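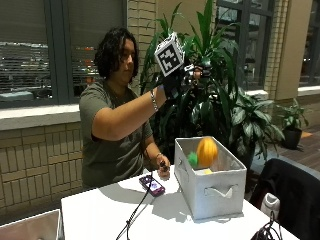

Light gray fabric bin with cutout handle, on a white table.

Laken Fabric Storage Bin, Light Gray

We've been selling the Laken for a good while now, and it's still the one we reach for at home (Amarachi Tijani, who picks out our storage range, keeps her knitting in one and her mail in another!). It has an open top, so you can drop things in as you walk by, and there's a handle cut into the front for pulling it off a shelf.

The Laken fits the Bekden and Nazari shelves, two to a cubby on the wide Nazari. If you own the older Drenari unit, please measure first, as the cubbies on those came out a touch narrow and we'd hate for you to have to send anything back.

Spot clean with a damp cloth and a little dish soap, then let it air dry. Please don't put it in the dryer. Small creases from shipping usually relax after a few days on the shelf.

Sold singly or in packs of 2. Schools and offices ordering 100 or more can write to Ataahua Pryor for a quote, and she'll gladly talk you through colors and delivery. The next shipment of light gray is due in January.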